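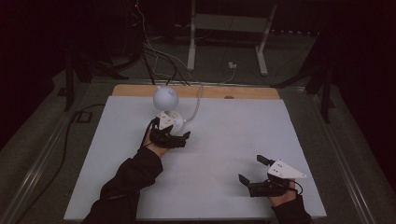

Small white robot-like object with a round head, gripper closed around it on the board.

Thread on the Nerkley carols. A few people asked after the sing on Sunday where the tunes come from and whether the music can be bought. Answers below, as far as I have them.

1/ Nerkley has its own set of Christmas carols, sung in the two pubs and the chapel from the last weekend in October until New Year. Most of the words are known everywhere. The tunes mostly aren't.

2/ You will hear While Shepherds Watched to five different tunes in one evening. The one people call Old Foster up the road is not the same as ours, so please don't join in with it from memory. Wait a verse.

3/ The main source is a set of handwritten part books kept by the chapel band. Treble, counter, tenor and bass. The tenor book has the tune. The counter book is missing its first gathering and has been for as long as anyone has looked at it.

4/ I have been indexing them for a few winters. The index now has 924 entries. That is entries, so a tune that turns up in three books is in there three times. I haven't worked out the number of separate tunes yet and would sooner not guess.

5/ Most of the entries are psalm tunes and anthems, with a few marches and dances at the back of the bass book, upside down. Carols are a small part of it.

6/ The Sunday session was in the chapel because the pub had no heating. We had 20 singers, which is enough if there are basses. There were basses.

7/ Accompaniment: the chapel has a Gestier harmonium. It is a quarter tone flat and has two notes in the top octave that don't speak. We use it for the first chord and then leave it alone for the unaccompanied ones. In the pub it's fiddles and a cello.

8/ Pitch. The books are written high for modern voices. We take most things down a tone, Hark Hark down a minor third. If you are bringing an instrument, be ready to transpose or bring parts in the lower key.

9/ Someone asked if this is like the psalm singing on Lewis. No. There a precentor gives out the line and the congregation follows, each at their own pace, with a lot of ornament. It's one tune and no harmony. I went over to hear it some years ago and would recommend it to anyone, but you won't learn much about Nerkley from it.

10/ Ours is in four parts with fuguing sections, where the voices come in one after another and sing across each other's words. The basses usually go first. If you get lost, stop and pick it up at the last line, when everyone lands together.

11/ The nearest thing I've heard abroad was a men's group from Busto who came to the October weekend. Different language, different chords, but they stood in a ring in the same way and they watched each other's mouths to come in together. They sang two of theirs and then had a go at one of ours from the sheet. Good voices.

12/ Recordings. There is a cassette, long gone. I have a copy but not the right to share it, so please stop asking for files. Two of the singers on it have family who would prefer it stayed as it is.

13/ The book. We are printing a selection of the carols with all four parts and a short introduction. The introduction was meant to be a page. It's at 4000 words and needs cutting.

14/ The print quote came back at £800 for a stapled A4 run. Spiral binding lies flatter on a table but costs more and the spines catch on each other in the box. We're going with staples.

15/ Spellings in the book will follow the manuscripts for tune names and modern use for the words. So you get "Nerkly New" as a title even though the village has an E in it. It's how the copyist wrote it.

16/ Where the counter part is missing I have left the stave empty. I was asked to write one in. I'd prefer people pencil in their own, as the altos here already have something they sing and it doesn't match anything I'd come up with.

17/ Corrections wanted. If your family sang any of these with a different last verse or a different turn in the tune, send me it as you sang it. A phone recording is fine. Say where and from whom you learned it.

18/ Next practice is the chapel again, 7.30, side door. Park on the road. The field is too soft for cars at the moment.

19/ We're doing Easter hymns from the same books this time, so leave the carol sheets at home. Copies provided. Bring a pencil and a jumper.

20/ Correction to post 5. The dances are at the back of the tenor book. The bass book has the marches.

Mar 15, 2024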